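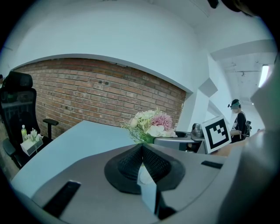
Figure 5. Table arrangement with pink chrysanthemum-type bloom and boxed white flowers.

Section 4. Placing Flowers on a Shared Table

These instructions apply to all Pleteo meeting rooms.

1. Clear loose papers from the table and wipe the surface with a damp cloth.
2. Place the main bouquet first. Turn it so that the largest bloom faces the seats.
3. Spread the fine foliage outward by hand. Do not pull on the stems.
4. Set the smaller boxed arrangement near the table edge, at least 4 inches in.
5. Move bottles and canisters away from the petals.

Note: Each room may hold 2 arrangements at a time. Boxed flowers stay in their box — do not transfer them to a vase.

CAUTION: Never place flowers on top of an appliance. Water may enter the openings and cause damage.

CAUTION: Keep chair armrests clear of the arrangements when chairs are pushed in.

Replace flowers when the outer petals turn brown. For replacement orders, see the Twal supply list, page 32.

Revised August 4, 2019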